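Sharpening and Flattening Stones at the Bench
Workshop tips, by Noel Javier

A waterstone hollows in the middle with use. Check it with a straightedge laid corner to corner. If light shows under the edge, flatten the stone before the next blade goes on it.

Soak an 800 stone until the bubbles stop. A finer stone, such as a 2,000, often needs only a splash on the surface. Check the maker's sheet, as some binders soften in standing water.

Draw a pencil grid on the face and rub the stone on a flattening plate under a thin stream of water. Stop when the last lines are gone. Redraw the grid and repeat once.

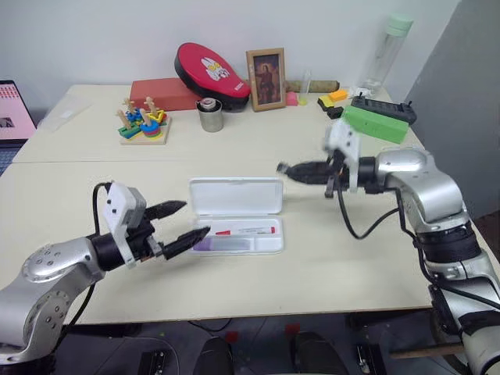
How often should a stone be flattened?
After every 5 blades for chisels and plane irons. Kitchen knives are less critical and can go to 9.

Chamfer the long edges of the stone after flattening. A sharp corner chips, and the chips scratch the bevel.

Rinse off all slurry, stand the stone on its side and let it dry in open air. Do not use an oven or a heater. Keep stones above freezing in January. Water left in the pores expands and can split the block.

Last updated 05/08/2022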